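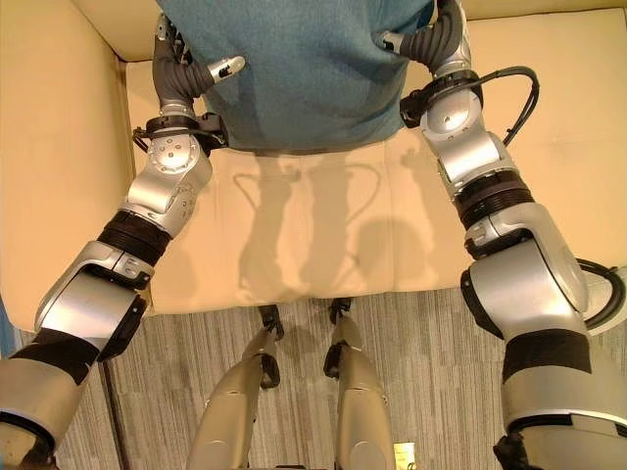

Will the first roof be connected to the grid before the end of the reporting year?

We expect the connection in December, provided that the grid company accepts the changed protection settings which we sent in last month. The panels and the inverters are already in place. What is missing is the approval, the final meter and one inspection.

Omero shared solar project, Prolanau
Second progress report to Stetari
Prepared by Lucía Pacheco, project coordinator

1. Where we are

The Omero project puts solar panels on the roofs of three apartment buildings in Prolanau and divides the electricity between the households which live under them. There are 160 flats in the three buildings. When I wrote the first report, the roof of building A had been measured and the contract with the installer, Younis, was waiting for signature. Building B was only a drawing, and for building C we did not yet have permission from all the owners.

Today building A has its full 70 kW of panels. Younis finished the mounting two weeks later than in the plan. The delay came from the roof itself: when the old gravel was moved, the workers found that the membrane was cracked along the north edge and round two of the ventilation pipes. We could have put the panels over it, and one of the owners asked us to do so, but then any repair would mean taking down a part of the system again. The owners' association paid for the repair from its own reserve, and no money from the grant was used for it.

In building B the structural engineer has given her report. The roof can carry the load with ballast on the south half, but on the north half the rows must be fixed to the beams. Younis has changed its design and the new drawing is in our hands. The price for this building goes up a little, and I return to this in the part on money.

Building C is the slow one. One owner of two flats lives abroad and did not answer our letters for a long time. We now have his signature, so the legal side is complete, but the place of building C in the installer's calendar was given to another customer. We have asked for a new one in the spring. 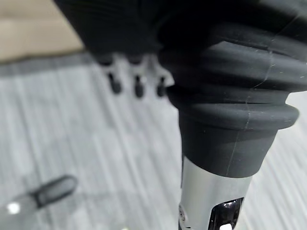 The inverters for building A are in the former bicycle room on the ground floor. In the application we had planned to put them in the attic, which would have made the cables shorter. The fire adviser preferred a room with a door to the street, and after a visit with him we agreed. The longer cable run costs us a small loss of energy, less than one per cent by the calculation of Younis, and the room is easier to keep cool in summer. The residents have received a new place for their bicycles beside the entrance.

2. Households

So far 55 households have signed the sharing agreement. Most of them are in building A, where people can see the work with their own eyes. In the first report I hoped for a higher number at this stage, and I would like to explain why it is lower.

The agreement is eight pages long. It was written by a lawyer and it is correct, but many people stopped reading on the second page. Some were afraid that by signing they would lose the right to change their electricity supplier. They do not lose it, and this is written on page five, but a sentence on page five does not help a person who has put the paper down on page two. In autumn we wrote a summary on one sheet, with a calculation for a small, a medium and a large flat. After this the signatures came faster.

We also changed the way of the meetings. At first we held them at six o'clock in the evening in the hall of building A, and always the same people came. Now we go from floor to floor, and we speak on the landing with whoever opens the door. It takes much more time — I think one staircase needs a whole evening — but the questions are better. People ask what happens if they move away, if the panels are noisy, if the tenant or the owner gets the benefit. We wrote down all the questions and will publish the answers together with the next newsletter.

Tenants are still a difficult point. In the present model the owner signs, and the tenant sees the lower price on the bill only if the owner agrees to pass it on. We have proposed a short addition to the rental contract. Several owners have accepted it. I would be glad to discuss with Stetari if this addition could be a condition for building C, where the share of rented flats is the highest.
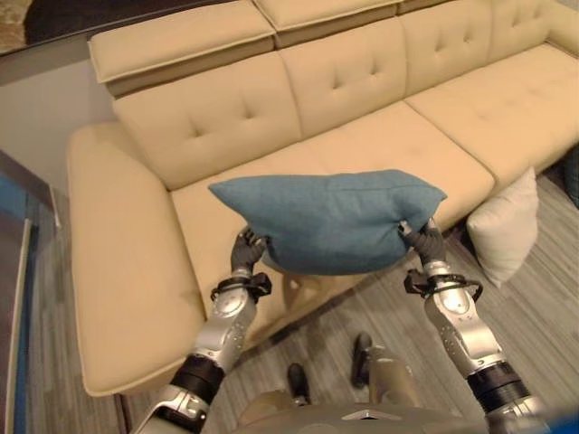
Beige sectional sofa and blue throw pillow.

3. How the electricity is divided

In the application we described fixed shares: each household receives the same part of the production in each quarter of an hour, if it uses it or not. What is not used goes to the grid for a low price. This is simple to explain, but it is not the best use of the roof. A family which is out the whole day sells nearly everything, and a retired couple on the same floor buys from the grid at noon.

We therefore asked for dynamic shares, where the production follows the real use of the households. The grid company offers this since this year, but its form was made for small houses with two or three participants. We had to fill it in by hand and then correct it twice. The last version was accepted by telephone, and we wait for the written confirmation. If it does not arrive before the connection, we will begin with fixed shares and change later. The households have been informed of this possibility.

The common parts of the building, that is the lifts, the stair lighting and the pump for heating, will be treated as one more participant. From the bills of last year we know that they use electricity quite evenly during the day, so they are a good customer for the roof. 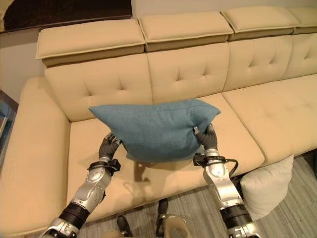

One question which came back in nearly every conversation was the battery. The application does not include one, and I have not changed this. With dynamic shares, most of the midday production of building A should find a user inside the building, and the surplus in summer is too large for any battery that would fit into the former bicycle room. I would prefer to look at one full year of measurements first. Younis has left space on the distribution board, so a battery can be added without new work on the main cable.

4. Money

The spending for building A is inside the budget. The mounting material was cheaper than in the offer, the cables were more expensive for the reason given above, and the two differences nearly cancel each other. For building B the fixed rows on the north half add 2,000 euros to the price. I ask Stetari to allow that we take this sum from the line for communication, where we have spent less than planned. The printed brochure was replaced by the one-sheet summary, and the film was not made.

The third line with a change is the legal advice. We needed the lawyer for the owner abroad and also for the addition to the rental contract. There is still a small rest on this line, and I do not expect more costs on it before building C begins.

The invoices and the bank statements are in the annex, in the same order as in the budget table.

5. Problems and risks

The largest risk is the date of the connection. We have no influence on the speed of the grid company, and we have already seen that a letter can stay there for six weeks. I call them regularly, and I have now the name of one engineer who knows our file. If December is not possible, the production of the winter months is lost, but this is the smallest part of the year and it would not endanger the repayment plan of the association.

The second risk is building C. If the installer's new date moves again, the work would fall after the end of the grant period. In this case we would have to ask for an extension without additional money. I prefer to mention it now, even if it may not be necessary.

A smaller matter is the shadow of the plane trees in the courtyard between A and B. The first calculation was made with the trees in their present height. The city will not cut them, and we did not ask for it. Younis has moved the lowest row of building B upwards and left two panels out.

6. Next steps

Until the next report we plan to connect building A, to send the first bills with shared electricity, and to begin the mounting in building B as soon as the frost is over. We will visit the remaining staircases in A and B, and after that the ones in C, where we have until now only spoken with the owners and very little with the people who live there.

We need two decisions from Stetari: the transfer from the communication line for building B, and an opinion on the rental addition for building C. The first is more urgent — Younis keeps its price for building B only until the end of next month.

If a visit to Prolanau is planned, the roof of building A can be reached by the inner stairs, and I need two days' notice to get the key.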